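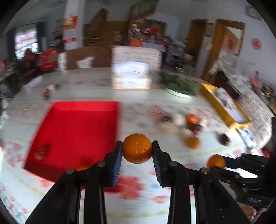

Why would anybody pay for two grippers which have no motor in them, asked a reader under my April post, and added that for the same money one can buy a small used arm with a motor in every joint. It is a fair question and I did not answer it well in the comments, so I try again with more space.

The Skondar hand kit is a pair of grippers that you hold in your own hands. You squeeze, the two fingers close, and a recorder saves how you did it. Later the recordings are used to teach an arm. So the motor is missing on purpose, it sits in the other machine, which you may own already or may rent. I own none. I pay for the Plunbridge service, where you send in your recordings and they return a trained policy for the arm type you choose. The kit and the service are sold separately, and my review is mainly of the kit.

First the pads, because most letters I get are about them. The kit arrives with flat gray rubber pads and I was not happy with these. A ball stays in them, a box stays in them, but a mandarin turns around its own middle when you lift it, and then it goes where it wants. I changed to the blue ribbed pads from Jusik. They fit on the same fingers with one screw each, and the ribs hold the peel much better. With the gray pads I dropped the mandarin 8 times in 54 lifts. With the blue ones I dropped it 3 times in 54, and one of those was my own fault, I was looking at the clock. The pads cost 23 dollars for a set for both hands. I think Skondar should put them in the box and raise the price a little.

The second thing is the weight. In the shop pictures the grippers look light, and in the first minutes they are. After half an hour I feel them in the wrist, more in the left one. The handle is made for a bigger hand than mine. I wrapped it with bicycle tape, which helped with the sweat but made the handle thicker, so I took it away again. If somebody knows a thin tape that does not leave glue, please write to me.

Working with both hands at once takes some days to learn. My habit was to let the right gripper wait in the air while the left one was busy, and Plunbridge sent a polite note that long waiting makes the recordings less useful. Now I try to bring the second hand near to the next fruit while the first is still holding. It feels a little like playing piano badly, but the notes have stopped.

I also want to say something about the table. The manual advises a plain surface without pattern and only the objects of the task. I followed this for the first week, and the policy I received was good on a plain table and quite lost on any other. After that I worked on a flowered tablecloth with many other things around, trays and cups and packets, as a table in a house is. The next policy was slower to train, and the bill was higher, but it behaves better when something new is lying there. The manual is written for the first day, I suppose.

The screws on the arms should be checked. Mine became loose on one side and the fingers started to close not quite parallel, so that a small fruit was pushed out to the front. The key is in the box, under the foam, where I did not look for a long time.

Before Skondar I tried the Goicoechea gripper, on loan. It has a nicer trigger and a softer spring, and for thin things like a packet or a card I would still choose it. For round things its fingers are too narrow. Its software also wants you to name each recording by hand before you can start the next one, and on an evening with many lifts this made me tired sooner than the lifting.

So, to the reader with the used arm: if you like to repair joints, buy the arm. I know two languages and no electronics, and with this kit I could begin on a Friday evening after dinner. What I miss is a left handle in a small size. I wrote to Skondar and they answered that it is planned, without a date. When it comes I will buy it and write here how it is.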